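# Shared Workshops Should Publish Their Unfinished Robots

*Position paper, Tosteo Community Workshop. Prepared by Janelle Macapagal for the members' meeting of 21 June 2018.*

The Tosteo workshop has supported member projects in home automation for several years. In that time the workshop has recorded finished machines with care and has recorded unfinished ones hardly at all. It is the view of this paper that the practice should change, and that the bench arm now being built in Bay 20 is a suitable place to begin.

## The present rule

Under the present rule, a project receives a page on the workshop site when its builder declares it complete. The rule was written for furniture and bicycles, where completion is easy to recognize. A robot arm has no such moment. Its builder replaces a bearing, revises the wiring, changes the control software and starts again on the gripper. Members who could learn from each of these stages are asked to wait for a page that may never be written.

The Bay 20 project illustrates the difficulty. Rommel Maglaya and Noel Javier began it as a modest two-finger arm intended to sort small hardware at the end of an evening session. The base and shoulder were assembled early and gave little trouble. The wrist has been rebuilt twice. The paper log kept at the bench has reached 317 entries, and none of them can be consulted by a member who is not standing in the bay.

## The case for open records

A shared workshop spends its members' money. The project has drawn 471 dollars from the common parts fund, which is a reasonable sum for work of this kind. Members who contribute to that fund are entitled to see what it has bought, including the parts that were tried and set aside. They are also entitled to use that knowledge in their own homes. Eliécer Urrego spent most of a month on a cable routing problem in his garage build - a problem that the Bay 20 log had already settled in a single paragraph.

There is a further benefit to the builders themselves. Notes written for other readers tend to be clearer than notes written for oneself, and a second reader will often question a measurement that the first has stopped checking.

## The objections

Mark Anthony Umali has argued that unfinished work will be copied before it is safe to copy. The concern deserves a serious answer. Each published entry should state the supply voltage, the condition of the emergency stop and the name of the member responsible. An entry without these details should be returned to its author.

Others have said that partial records reflect poorly on the workshop. This paper takes the opposite position. Visitors who are shown only polished results form a false idea of how long the work takes, and several have left discouraged when their own first attempts fell short. Wrist camera pictures belong in the record on the same terms as drawings and parts lists. In the one printed here, the two black fingers stand out plainly against a pale gray blur, and nothing beyond them can be identified. A member planning a similar mount should be able to consult such a result before buying parts.

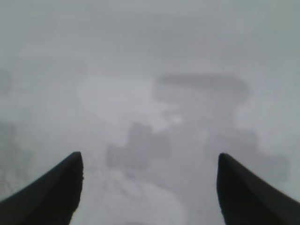
## Recommendation

The workshop should open a public log for every automation project that draws on the common parts fund, beginning with Bay 20. Entries should be brief, dated and signed. Existing paper logs should be scanned as they stand, without correction, and builders should have until the end of June to remove private contact details. Projects paid for entirely by their owners should remain free to join or decline.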